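Häufige Fragen zu Mietboxen und Umzug

Loltow vermietet Mehrwegboxen für Umzüge, Renovierungen und Büroauflösungen. Die meisten Anfragen, die uns per Telefon und E-Mail erreichen, haben wir auf dieser Seite beantwortet.

Wie viele Boxen brauche ich?
Für eine Einzimmerwohnung reichen in der Regel 20 Boxen, für zwei Zimmer 35. Wer viele Bücher oder eine volle Küche hat, nimmt fünf bis zehn mehr. Nicht benutzte Boxen werden bei der Rückgabe nicht erstattet, Nachlieferungen sind aber innerhalb des Stadtgebiets jederzeit möglich.

Was kostet die Miete?
Das Paket Miro (20 Boxen, eine Woche) kostet 37 Euro inklusive Mehrwertsteuer. Das Paket Cortés umfasst 35 Boxen und einen Rollwagen, den Preis dafür zeigt Ihnen der Rechner im Bestellformular an. Lieferung und Abholung sind in beiden Paketen enthalten, sofern die Adresse in unserem Liefergebiet liegt.

Muss ich eine Kaution hinterlegen?
Privatkunden zahlen keine Kaution. Bei gewerblichen Aufträgen ab 700 Euro Auftragswert stellen wir eine Anzahlung in Rechnung, die mit der Schlussrechnung verrechnet wird.

Wie schwer darf eine Box beladen werden?
Bitte nicht mehr als 25 Kilogramm. Schwere Sachen gehören nach unten, und Bücher verteilt man am besten auf mehrere Boxen und füllt den Rest mit Handtüchern oder Bettwäsche auf. Überladene Boxen nehmen unsere Fahrer nicht mit.

Wie packe ich Geschirr?
Teller stehen hochkant sicherer als gestapelt. Legen Sie den Boden mit zwei Lagen Packpapier aus und wickeln Sie jedes Teil einzeln ein. Gläser kommen zuletzt hinein, mit der Öffnung nach unten. Zeitungspapier kann abfärben, wir empfehlen unbedrucktes Papier.

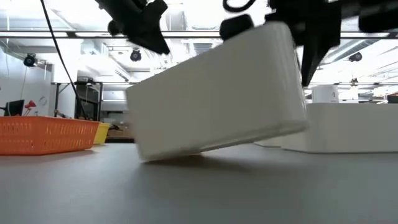
Besteck, Kochlöffel und andere Kleinteile packen Sie besser getrennt vom Geschirr. Messer gehören in ein gerolltes Küchentuch, das mit Klebeband verschlossen und beschriftet wird.

Darf ich die Boxen bekleben?
Ja, mit Malerkrepp oder den mitgelieferten Etiketten. Paketband und Filzstift hinterlassen Rückstände, für deren Entfernung wir drei Euro pro Box berechnen.

Kann ich Lebensmittel transportieren?
Trockene und verschlossene Vorräte ja. Angebrochene Flaschen, Tiefkühlware und frisches Fleisch bitte nicht. Blumentöpfe dürfen mit, wenn die Erde nicht frisch gegossen ist und ein Untersetzer darunter steht.

Wann wird geliefert?
Montag bis Samstag zwischen 8 und 18 Uhr, im Zeitfenster von zwei Stunden. Am Sonntag liefern wir nicht. Im Februar ist unser Lager wegen der Inventur eine Woche lang geschlossen, die genauen Tage stehen dann auf der Startseite.

Ich wohne im vierten Stock ohne Aufzug. Bringen Sie die Boxen hoch?
Die Lieferung erfolgt bis zur Haustür. Gegen Aufpreis tragen wir bis in die Wohnung, bitte bei der Bestellung das Feld »Trageservice« ankreuzen und das Stockwerk angeben.

Was passiert, wenn eine Box kaputtgeht?
Normale Gebrauchsspuren sind kein Problem. Für gebrochene Deckel oder fehlende Boxen gilt die Preisliste, die der Lieferung beiliegt. Melden Sie Schäden, die schon bei der Lieferung vorhanden waren, bitte noch am selben Tag.

Kann ich die Miete verlängern?
Ja, wochenweise. Eine kurze Nachricht spätestens zwei Tage vor dem Abholtermin genügt.

Wie kann ich stornieren?
Bis 48 Stunden vor der Lieferung kostenlos, danach fällt die Hälfte des Mietpreises an. Eine Verschiebung des Termins ist einmal kostenfrei.

Bieten Sie auch Einlagerung an?
Selbst nicht. Wir arbeiten mit dem Lagerhaus Iltora zusammen, das Abteile monatsweise vermietet. Den Vertrag schließen Sie direkt dort ab.

An wen wende ich mich bei Firmenumzügen?
An Takeshi Hayashi, werktags von 9 bis 16 Uhr, Durchwahl 491. Halten Sie bitte die Zahl der Arbeitsplätze und beide Adressen bereit.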